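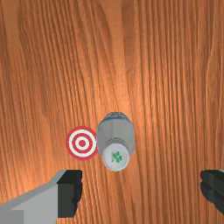 Women in Leadership: Weltby Program
Progress report to the Kevoreo Fund
2025-03-11

Reporting period

This report covers the second half of the first grant year. It follows the headings in the grant agreement, with one extra section on travel costs, as requested after our last report.

Background

The Weltby program supports women who already hold some responsibility at work or in a local organization and want to move into senior or board positions. It is delivered at two sites, Weltby and Tresby. Polat, our delivery partner, runs the evening workshops and handles participant records. We run the mentoring, the employer contacts and the public events.

The grant pays for the workshop leaders, the mentor training, childcare and travel support, and part of one coordinator post. Room hire in Weltby is covered by us. In Tresby the rooms come to us free through Polat.

Enrollment

We received 303 applications for the year and offered 70 places. All of the places were taken up. The number of applications was higher than we planned for, and the selection process took two weeks longer than the schedule allowed. We have changed the form for next year. The long personal statement has been replaced with four short questions, and applicants are now asked at the beginning which site they can attend. Under the old form we did not find this out until the interview, and several people were interviewed for a site they could not reach on a weeknight.

Participants come mainly from health services, schools, retail management and small charities. We had hoped for more from manufacturing and transport. The larger transport employers in the area work rotating shifts, and a fixed evening does not suit their staff. A repeat session at a different time would help, but it is not in the current budget.

Workshops

The workshop series has run as planned at both sites, except for one Tresby session that was moved because of a heating failure in the building. The topics so far have been:

Reading a budget and a set of accounts
How boards work and what is expected of a member
Chairing a meeting
Speaking to the press and to large audiences
Negotiating pay and conditions
Handling complaints and difficult conversations at work

The budget session was the one participants asked to have repeated. Many of them manage people every day but have never been shown a full set of accounts. Polat has written a follow-up session that works through one set of accounts line by line, and this will be offered in March at both sites.

The press session received the lowest scores on the feedback forms. The comments were consistent: too much of the evening was spent listening and there was too little practice. We agree with this. The session has been rewritten so that each participant gives a short statement and answers questions on it, and the talk at the start has been cut in half.

Mentoring

Each participant is matched with a mentor for nine months. Matching was completed late in Tresby, where we had fewer mentors than we needed. We filled the gap by asking Weltby mentors to take a second person and meet by video. This has worked well enough for most pairs, although participants have told us they would like at least one meeting in person. We now pay travel for one such meeting per pair.

Four pairs have been rematched. In two cases the mentor changed jobs and could not continue. In the other two the participant asked for someone with direct experience of public sector boards. We did not ask about this clearly at the start and have added it to the matching form.

Mentors attend a half-day training session before they begin. The session covers confidentiality, how often to meet, and what to do if a participant raises a serious problem at work. Mentors asked for a short written guide to keep, and a draft is being reviewed by Polat.
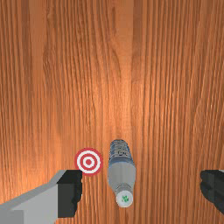 Tabletop with wood grain.

Public events

We have held two of the three public panels in the work plan. The first, in Weltby, was on how women reach senior positions in organizations that usually promote from within. The second, in Tresby, was on pay. Both were open to anyone and free to attend.

The second panel was also streamed. The stream and the recording together have had 890 views to date. The sound on the first few minutes is poor and we have replaced that part of the recording with a written summary. Questions sent in by viewers were read out by the chair, and the discussion ran past its finish time as a result. For the third panel we have added fifteen minutes and will close online questions earlier.

The third panel will be on joining a board for the first time. Speakers have been invited but not all have confirmed. We will send the Fund the final program as soon as we have it.

Board shadowing

The work plan included a shadowing scheme, in which participants observe a board or management committee for three meetings. This is the part of the program that is furthest behind. Employers agreed to it in principle, but several later raised concerns about confidential items and about who would be responsible if information were shared.

We have dealt with this by writing a one-page agreement that the participant, the host and the program all sign. It allows the host to ask the participant to step out for any item. Since the agreement was introduced, hosts have been easier to find – most of those who had put the decision off have now said yes. Placements have started in Weltby. In Tresby they will start next quarter, one quarter later than the date in the work plan.

Childcare and travel support

Childcare support has been used more than we budgeted for and travel support less. The travel figure is low because participants at both sites tend to share cars. We asked participants whether the claim form was also putting people off, and some said it was. Claims needed a receipt for every trip, including parking. We have moved to a flat amount per session for local travel, with receipts needed only for longer journeys. This is within the Fund's rules on expenses.

We would like to move part of the unspent travel money into childcare for the remainder of the year. The amount is under the limit that needs written approval, but we are noting it here so that it is on record.

Finance

Spending to date is close to the approved budget overall. The lines that differ are:

Childcare: over budget, for the reason given above
Travel: under budget
Mentor training: slightly under budget, as one session was held online
Printing: over budget, mainly because the workbooks were reprinted after an error in the accounts exercise
Coordinator post: under budget, as the post was vacant for five weeks

The full statement has been sent separately using the Fund's template. No change to the total grant is requested.

Early results

It is too soon to report on promotions in any detail, and we will do this in the final report, when participants will have been out of the workshops for several months. What we can say is that participants are applying for posts. In the mid-year survey, most of those who replied said they had applied for, or were preparing to apply for, a more senior role or a board seat. A small number have already been appointed to the boards of local charities and schools.

The survey also asked what had been least useful. The most common answer was the online discussion group, which very few people use. We will close it at the end of the quarter and send a monthly email in its place.

Risks

The main risk is the supply of mentors in Tresby. If next year's intake is the same size, video meetings with Weltby mentors will not be enough. Polat is approaching past participants from its own management course, and we are speaking to two employer groups.

A second risk is staffing. The coordinator post is filled again, but it is part-time and the shadowing scheme takes more hours than expected. We are keeping a record of those hours and will include it with the next report.

Next quarter

Run the follow-up session on accounts at both sites
Begin shadowing placements in Tresby
Hold the third public panel
Issue the mentor guide
Open applications for next year on the shorter form
Send out the end-of-program survey

Copies of the workshop outlines, the shadowing agreement and the new application form are attached.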